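Javiera Cabral
11/15/19

Weekly stomach bug numbers for the district, in a few posts. The count covers gastroenteritis reported by clinics and schools in Olivares, Fatstead and Nendano.

67 cases were reported this week. Last week it was 20. Most of the increase comes from Olivares, where two primary schools sent in their absence lists on the same day.

The highest rate is in children ages 5 to 9. Adults over 65 are low so far, but care homes often report a week behind, so I wouldn't read much into that yet.
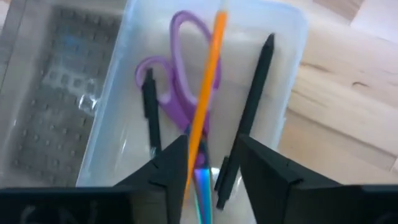 Scissors, a pencil and two pens in a plastic bin.

Six cases have been confirmed by the lab as norovirus. The rest are going by symptoms only. That is normal for November. Most people with a stomach bug never give a sample, and clinics don't ask for one unless the person is very sick or part of a cluster.

Fatstead has no confirmed cases. It also has one clinic that didn't report this week, so the Fatstead figure is probably too low. Pak-hei Lau is calling them about the missing form and I'll correct the total if it changes.

Nendano is flat. Same number as last week, no school clusters.
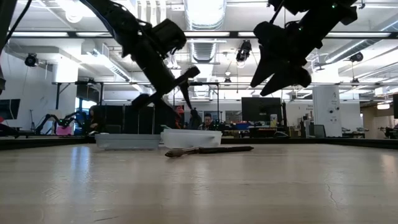

The rate per 1000 residents will go up when the new population table is ready. The old table still counts the Fundidano housing blocks under Nendano, and they moved to Olivares in the spring. Using it would make Olivares look worse than it is.

Usual advice applies. Wash hands with soap and water. Alcohol gel doesn't work well on norovirus. Clean up with a bleach product and wash soiled clothes and bedding on the hottest setting the fabric allows.

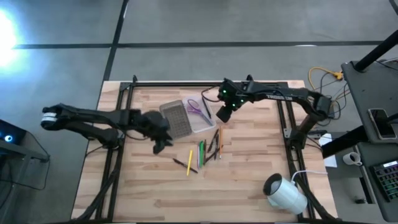 How long should a child stay home from school after being sick?
Two full days after the last vomiting or diarrhea. The same goes for staff, and for anyone who handles food.

School nurses: please send absence lists by noon on the last school day of the week, even if the number is zero. A blank form and a missing form look the same on my end.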